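Subject: Re: [produce-swap] Bags for the March table
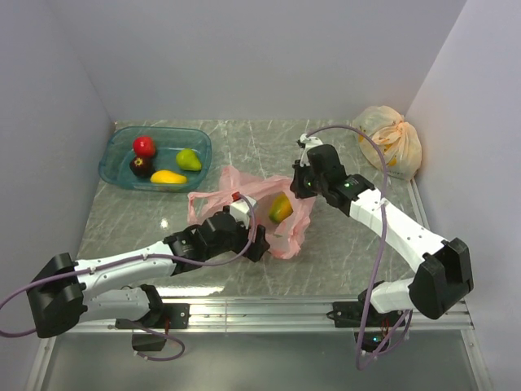 Fruit in one of the thin pink bags.

Replying to the whole list, as two other people wrote to me off-list with the same question.

On the bags, I'd go with paper for anything that still has ripening to do and keep the plastic for greens. Details under the quoted part.

> We have 500 of the thin plastic bags left over from the
> Ankrah order and I would like to use them up before we buy
> anything else. Last time a few people said their fruit went
> soft or moldy in two days. Is that the bags or the fruit?
> Also, does anyone know if Livine still sells the flat paper
> ones by the case, and how many come in a case?

It can be either one. A tied plastic bag holds moisture against the skin, and papayas and mangoes mold first around the stem end and anywhere they were bumped. If the fruit is already ripe when it goes in, two days on a warm counter is enough. If it's still partly green, the same bag left wide open does little harm for the trip home. The trouble starts when people tie the handles and leave it that way.

What I do with papaya at home: out of the bag as soon as I get in, on the counter, stem end down, not touching the others. When most of the skin has turned and it gives a little under the thumb, it goes in the refrigerator and gets eaten within a few days. Mangoes I treat the same way, except I go by smell and feel, as some kinds stay green when ripe. Neither one should go in the refrigerator hard. They stop ripening properly and the flesh turns rubbery.

To hurry one along, put it in a paper bag with a banana and fold the top over. Check it every day.

The leftover bags are fine for lettuce, herbs and green onions, which want the moisture. I'd put a dry paper towel in with the herbs. They're also strong enough for citrus if you don't overload them. I had one split on the Runstead stairs with 20 lemons in it, so I'd stay at 15 or under.

On the second question, Livine does still carry the flat paper bags. The case I bought in the fall had 288. They were out of the larger size then and I haven't checked again. Wavorby has a similar bag with a handle, but it costs more and the handles come unglued if the bottom gets damp.

If we want to use up the plastic and also stop the complaints, I suggest this for the March table:

Greens and herbs in plastic.
Citrus in plastic, handles left untied.
Papaya, mango, avocado and pears in paper, or loose if people bring their own bags.
Bananas loose, at the far end of the table and away from everything else.

A small sign saying "take fruit out of the bag at home" would help more than any change of bag. I can print one.

One more thing on the plastic. Please bring back any that are clean and dry. The grocery store by Runstead has a drop box for them next to the carts, and I can take a load over after the table closes at 1:00. They won't accept bags with food or stickers in them, so shake them out first.

I need a yes or no on the paper bags before I place the order. One case should be plenty.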